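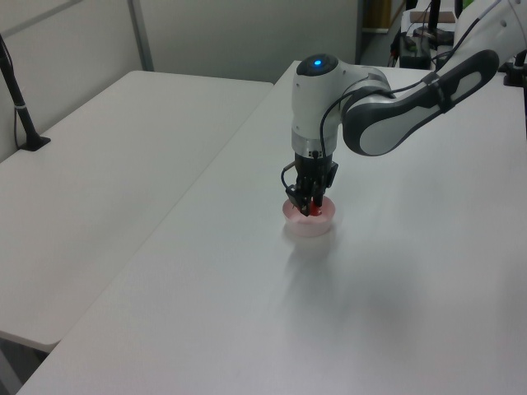
A Place for Small Things

The small open container is among the least regarded objects in any home or workplace. It holds buttons, screws, beads, drawing pins, spare keys and the last of the cough sweets. It is seldom chosen with care and rarely replaced. In many households it began as something else, such as a dessert pot or the cap of a larger jar, and stayed on the shelf when its first use was over.

Over the past year the Gralteria Centre for Domestic Design has given this modest object a programme of its own. The Centre's teaching rooms have been set out with white tables and a large supply of small pots and dishes, and members have been invited to consider how they put things away. The results are set out in a handbook, Small Vessels, which the Centre published in May 2020.

The programme was proposed by Shabnam Lashari, who joined Gralteria from a background in shop fitting. Her interest lies in what she calls the last few centimetres of tidying, the point at which an object leaves the hand and enters its container. Most advice on storage, she argues, deals with cupboards and drawers and stops short of this moment.

"People will buy a chest of drawers to solve a problem that belongs to a saucer," she writes in her introduction. "They are then surprised to find the same small items lying on top of the chest."

The size of the opening

The handbook's first chapter is given over to the mouth of the container. A narrow mouth protects the contents and makes them slow to retrieve. A wide one is convenient until the pot is knocked. For items handled several times a day, the Centre recommends an opening that admits the thumb and two fingers with a little space on either side, and walls no deeper than the length of the forefinger. Anything deeper tends to be emptied on to the table whenever something at the bottom is required, and is then refilled in haste or left.

Members who attended the October sessions were asked to bring a container from home and the things normally kept in it. Bahman Abbasi, a retired watch repairer, brought a set of 19 shallow dishes that he had used at his bench for most of his working life. None of them had a lid. His practice was to cover the whole group with a single sheet of stiff card at the end of the day, and he has continued it in retirement with fishing tackle.

Mr Abbasi's dishes are described at length in the second chapter. Their sides are curved at the base, so that a very small item may be drawn up the wall with a fingertip. Square-sided trays, which stack more neatly and are more commonly sold for the purpose, lack this advantage, and the handbook advises against them for anything flat.

Colour and what shows through

The question of colour occupied the sessions for longer than had been expected. Clear containers are usually recommended on the ground that the contents can be seen. Homa Zamani, who teaches textile repair at the Centre, takes a different view. In her experience a fully clear pot on a pale table is easily overlooked and easily upset. She prefers a light tint that allows the contents to show while giving the pot a visible edge.

Strongly coloured contents have an effect of their own. A red object in a tinted or frosted pot will lend its colour to the rim, and the pot may be identified from across the room without a label. Mrs Zamani uses this in her classes. Spools and trimmings are sorted by shade, and her students learn within an afternoon to reach for the correct pot by its glow. Labels are kept for thread weights and needle sizes, where colour is of no help.

The handbook gives a short table of pairings. Pale contents are best placed in a tinted vessel and dark contents in a clear or white one. Metal parts may go in either, although Mrs Zamani notes that pins are easier to find against a matt base.

The table itself

A chapter by Samran Meesuk concerns the surface on which the sorting takes place. Mr Meesuk recommends a plain white top with nothing on it but the container in use. Shadows fall clearly on such a surface, and a dropped bead or washer can be found by the shadow it casts. He advises lighting from one side for the same reason.

Where two tables are pushed together, he asks that attention be paid to the join. Few pairs of tables stand at exactly the same height, and a seam will collect whatever rolls towards it. Sorting should be carried out well to one side. A strip of cloth tape along the gap is sufficient for a temporary arrangement.

He is less strict about the rest of the room. Equipment, boards and boxes may be gathered at the far end, provided that the working area is left clear. It is his opinion that a wholly tidy room takes more upkeep than most people are able to give it, and that one good clear table will serve them better.

A method for the home

The final chapter sets out a routine for those starting afresh. The reader is asked to collect 12 small containers of similar size and to use them for a month without labels. Each should be given one kind of item only. Any container that has gained a second kind by the end of the month is to be emptied and reassigned. A group of some 100 households, recruited through the Centre's branch in Rasura, tried the routine over the winter, and many wrote in with amendments. The most frequent request was for one pot to be left permanently without a purpose. The Centre has adopted it.

Periklis Pappas, who edited the handbook, has retained several of the letters as an appendix. One correspondent keeps a pot beside the kettle for the rubber bands that arrive with the post. Another stores a single red chess piece in a dish on the landing, the remainder of the set having been lost in a house move, and asks whether the Centre would regard this as storage or display.

Small Vessels is available from the Gralteria shop and by post. Members of affiliated centres may borrow a copy from their own reading room. Sessions on sewing boxes and desk drawers are in preparation, and those wishing to attend should leave their details at the front desk.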